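Search this site Go
Print this page | E-mail this article

Teleoperated demonstration

Teleoperated demonstration is a way of teaching a robot a task by steering it through the job from a distance and recording every move, hesitations included. The older method, taking the arm by the wrist and pushing it, survives at Mitmont. 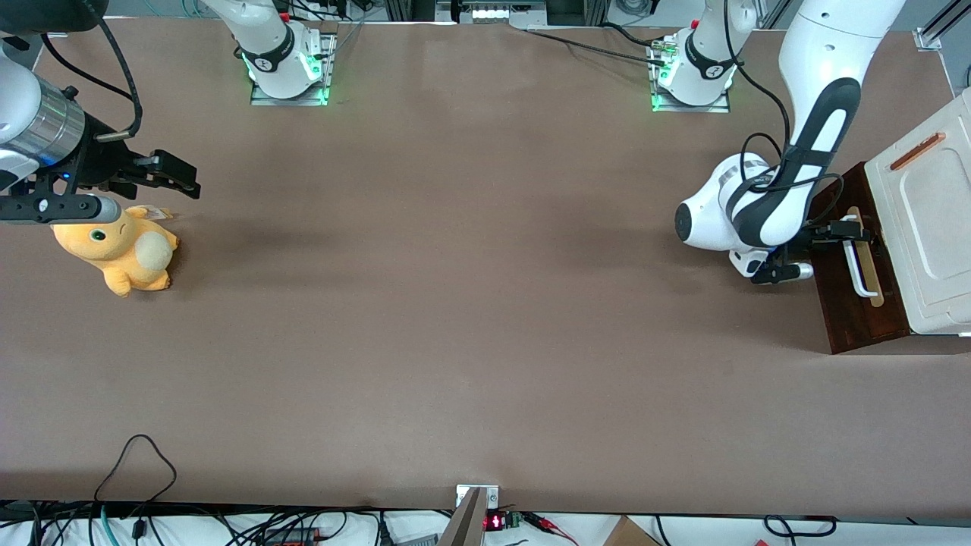
Two-armed station with plush toy and box; the left gripper is at the box's handle.

At Pistbridge, operators repeat each task 27 times and discard the first eight, a period known locally as "the apology". Robots copy faithfully, bad habits and all.

See also: Trorberg method

Print | E-mail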